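Plondetcombe, 3/14/23

Mevton stellt Bodenbelagsreihe Ayele für Gastronomie und Gemeinschaftsräume vor

Rutschhemmende Beläge mit Steinoptik ab Oktober lieferbar – Musterflächen am Standort Narnville

Der Belagshersteller Mevton erweitert sein Objektsortiment um die Reihe Ayele. Sie ist für Speiseräume, Teeküchen und Aufenthaltsbereiche ausgelegt, in denen Flüssigkeiten und Speisereste regelmäßig auf den Boden gelangen.

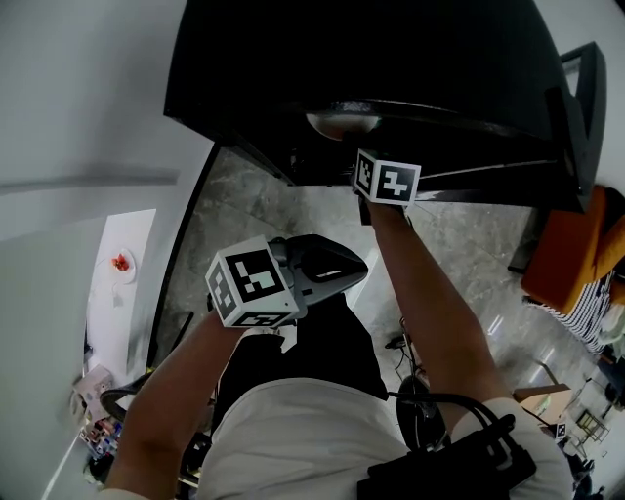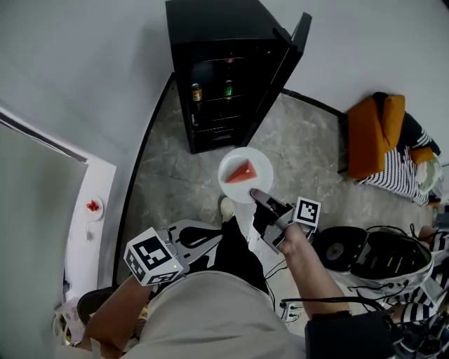
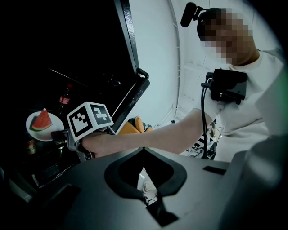
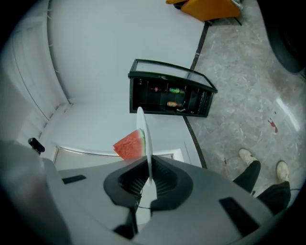
Schwarzer Tisch (1. Bild); Teller mit Wassermelone auf grau marmoriertem Boden (2. Bild); Arbeit mit Handgreifer (3. Bild); Melonenstück am Greifer (4. Bild). Abdruck honorarfrei.

Die Reihe umfasst 4 Oberflächenvarianten, die sich in Prägetiefe und Glanzgrad unterscheiden. Der Aufbau ist bei allen Varianten identisch: Trägerschicht, Dekorlage, transparente Nutzschicht und werkseitig aufgebrachte Vergütung. Eine Ersteinpflege nach der Verlegung entfällt. Die Unterhaltsreinigung erfolgt nebelfeucht mit pH-neutralem Reiniger, stark alkalische Mittel sind nicht freigegeben.

»Fruchtsäuren und Farbstoffe sind im Speisebereich die häufigste Ursache für Reklamationen«, erklärt Vendula Baláž, Leiterin der Anwendungstechnik bei Mevton. »Die Vergütung wurde deshalb auf Einwirkzeiten von 8 Stunden geprüft. Bei längerer Einwirkung kann eine Nachbehandlung notwendig werden.«

Für die Werksprüfung wurden 927 Probekörper hergestellt und mit Säften, Speiseöl, Kaffee und Rotwein beaufschlagt. Die Beurteilung erfolgte visuell sowie durch Messung des Glanzgrades vor und nach der Reinigung. Der Prüfbericht einschließlich der Einzelwerte wird Planern und Verarbeitern auf Anfrage zugesandt.

Die Verlegung erfolgt vollflächig verklebt auf ebenem, trockenem und tragfähigem Untergrund. Für beheizte Fußbodenkonstruktionen ist die Reihe zugelassen, sofern das Aufheizprotokoll des Estrichs vorliegt. Anschlüsse an Wände und Einbauten sind dauerelastisch auszuführen. In Bereichen mit Bodenabläufen ist die Freigabe durch die Anwendungstechnik einzuholen – dies gilt auch für Sanierungen im Bestand.

Die Mindestabnahme beträgt 200 Quadratmeter je Dekor. Kleinere Mengen werden über den Fachhandel kommissioniert. Bestellungen nimmt der Vertrieb ab sofort entgegen, die Auslieferung beginnt im Oktober.

»Wir haben die Dekore mit den vorhandenen Sockelleisten und Treppenprofilen abgestimmt«, so Ekene Amadi, Produktmanager Objektbeläge. »Bestehende Zubehörteile können weiterverwendet werden.«

Musterflächen können nach Terminvereinbarung in Narnville besichtigt werden. Technische Datenblätter, Verlegeanleitung und Ausschreibungstexte sind beim Herstellervertrieb erhältlich.

Pressekontakt:
Mevton, Presse und Information
Nadiia Hutsuliak
Plondetcombe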